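¿Qué es el dinero y por qué conviene guardar un poco?

Seguro que alguna vez has tenido unas monedas en la mano y has sentido unas ganas enormes de gastarlas enseguida. ¡Nos pasa a todos, también a los mayores! El dinero sirve para cambiarlo por cosas: un helado, un cuaderno, un billete de autobús. Pero cuando se gasta, ya no está, y para tener más hay que esperar (a veces bastante).

Ahorrar es dejar una parte para más adelante. Imagina que vives en Prellville, una ciudad con tranvías amarillos y una heladería en la calle Cornell, y que cada sábado te dan 2 euros de paga. En la tienda de juguetes hay una cometa preciosa que cuesta 12 euros. Si guardas toda la paga, en seis semanas la cometa es tuya. Y si prefieres quedarte con un euro para chucherías y guardar el otro, también llegarás, solo que tardarás doce semanas. Las dos maneras están bien, tú eliges.
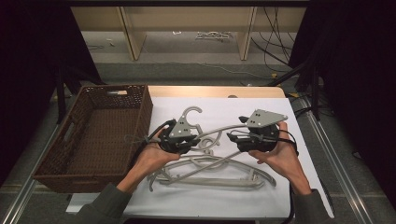
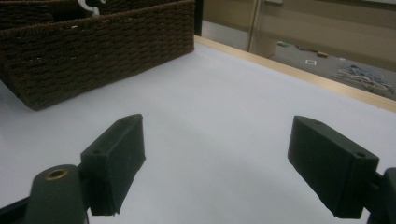
Perchas y una cesta de mimbre, cosas corrientes que hay en muchas casas.

En casa el dinero también se reparte. Primero van las cosas que hacen falta, como la comida, la luz o los zapatos cuando los pies crecen (¡y hay que ver cómo crecen!), y después vienen los caprichos. A esa lista de lo que entra y lo que sale se le llama presupuesto, que es una palabra larga para una idea bastante sencilla.

¿Y los bancos? Un banco guarda el dinero de mucha gente y presta una parte a quien lo necesita. Quien pide prestado devuelve después un poquito más, y ese poquito se llama interés. Si prestan 50 euros y hay que devolver 52, el interés son 2 euros.

¿Quieres probar? Busca un bote, ponle una etiqueta con lo que te gustaría comprar y apunta en un papel cada moneda que metas. Cuando lleves unas semanas, saca las monedas, cuéntalas con alguien de tu familia y mira si coinciden con lo que apuntaste.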